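Hirska Hand Guide: teaching handle and remote station

Home > Teaching equipment > Hirska Hand Guide

Product code HG-202
Availability: ships from our Borness warehouse

The Hirska Hand Guide lets an operator show an arm a task without writing a program. Clip the handle to the wrist flange, hold the enabling switch, and move the arm through the job. The controller records the path, the gripper opening and the force at the wrist. Release the switch and the arm holds its position.

For jobs where you can't stand beside the arm, the same handle lifts off and becomes the remote controller. Set it in the desk cradle, pick the camera view you want, and drive the gripper from there. Recordings made by hand and by remote are saved in the same format and can be joined in the editor.

What's in the box

Teaching handle with three-position enabling switch
Desk cradle and power supply
Flange adapter, 2 sizes
Cable, 15 m
Karkenar editor licence for one workstation

Specifications

Stored demonstrations per task: 16
Recorded channels: position, gripper opening, wrist force, button events
Playback speed: adjustable in the editor
Mounting: left or right side of the wrist
Colour: grey or black

Practice mode

Every unit comes with the Karkenar practice rooms, a set of simulated interiors you can drive with the handle in its cradle. No arm needs to be connected. New operators can learn the wrist view and the gripper trigger before they go near the real cell, and anything they record can be replayed, trimmed or thrown away.

Practice recordings are labelled as simulated when you export them. They can't be sent to a connected arm until someone with supervisor access has approved them.

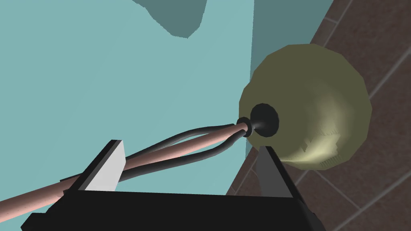
Karkenar practice room, wrist view. Open gripper beside a round olive-green object, with a rod and two cables running to its collar.

Cables are worth spending practice time on. They can cross between the fingers during an approach, and the wrist view alone doesn't always make the depth clear. Switch to the side view before closing, or nudge the wrist and watch how the cable shifts against the background.

Compatibility

The Hand Guide works with Shboul wrist flanges of either pattern. For other arms, send us the flange drawing before you order. Parallel grippers are supported as standard. Vacuum tools can be taught by hand, but the trigger is on or off only.

Setup and training

Setup takes a morning for most cells. Nigel Tindall looks after installations and will ask for your cell layout ahead of the visit. Operator training is booked separately through Mei Begay and can be done at your site or at Borness. The next group course is in January.

Spare handles, cradles and longer cables are listed under Accessories.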